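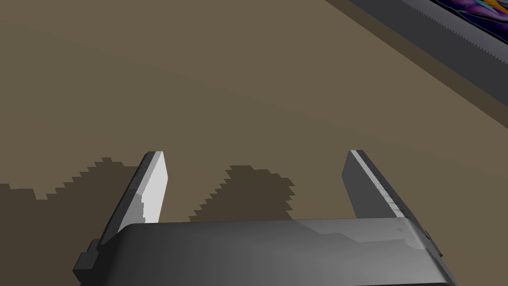

I had $1000 to spend and Jailson Nogueira had opinions. He'd flown in from Punen with a catalog, and by lunch he had me picking out arms on the Emard simulator like they were kitchen cabinets.

"Two arms," he said. "Try before you buy."

So I tried. The trial cost 50 a day, which I wrote on my hand, and a real pair from Mangundap leased for 612 a month — before the shipping! I'd only wanted something to clear the cups at my aunt's place in Lellstead. 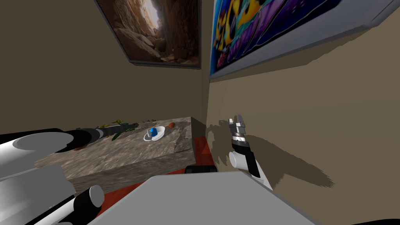 The two-arm setup at the counter, blue cup still on its plate.

"What about one arm?" I asked.

Jailson looked at me the way my aunt looks at paper napkins. Then he flipped to the back of the catalog, where the used ones were, and started reading me prices very slowly. I got a second pen and wrote those on the other hand.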